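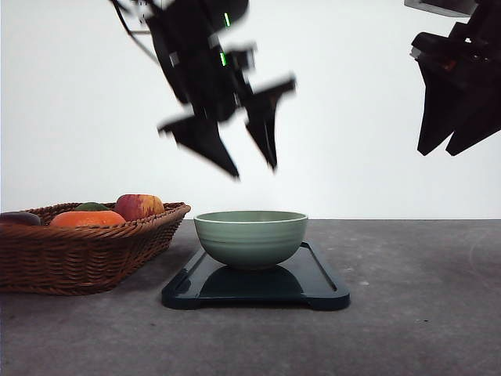
**Figure 1.** The gray tabletop and the plain white wall behind it.

### 3.2 The table and the wall

In the earlier part of our work, small household objects were judged on whatever table was free, and the results were difficult to compare. A white cup on a white table and the same cup on a dark table are, for the person who looks, almost two different cups. For the present study we therefore decided to keep one table surface and one wall for all sessions. Figure 1 shows this combination. The tabletop is gray, the wall is white and smooth, and the two meet in a straight horizontal line.

The choice of gray was discussed for a long time. Our first plan was a white surface, which gives a clean look and is common in studies of this type. In the pilot sessions, however, the participants complained that paper napkins and egg cups were tiring to look at on white, and two of them asked if the lamps could be lowered. A black surface was also tried. It was good for the pale objects, but dark socks, a stove knob and the handle of a Flonari peeler were then hard to find with the eyes, and dust was very disturbing. Gray is a compromise. It is not the best surface for any single object in the set, but no object in the set becomes really difficult on it.

The wall received less attention in the beginning, and this was a mistake on our side. The pilot room had a shelf with a Unico radio and many folders at eye height. When we read the comments afterwards, several participants had compared the size of an object with the things on the shelf, although the instruction was to compare it only with the reference block. In the room used here the wall behind the table has no decoration. Small differences of shading remain on it, as it is normal for a painted wall under room light, and we did not try to remove them.

The line between the table and the wall deserves a remark. Tall objects, such as a bottle standing upright, cross this line, while flat objects stay completely inside the gray part. A tall object is then seen against two backgrounds at the same time. We considered hanging a gray cloth to hide the line, but Arsenault argued that people at home meet such a line every day - at the kitchen counter, at the desk - and that hiding it would make the judgments less natural. The line was kept, and the height of each object was entered as a separate variable in the analysis.

The set contained 122 objects, and 49 persons took part. After removing the sessions with missing answers, 1044 judgments were left for the analysis in Section 4. The tabletop was supplied by Pirnari and the wall paint by Robichaud. The surface was wiped before every session with a soft cloth and plain water, because the cleaning product we used at first left a light shine. The comments on glare were coded by Simard, who did not know which surface each comment belonged to.

One limitation must be mentioned. All sessions were held under ceiling light, and we cannot say how the gray surface performs next to a window, where the daylight changes during the session. A second series with daylight is planned for July, with the same table and the same order of objects.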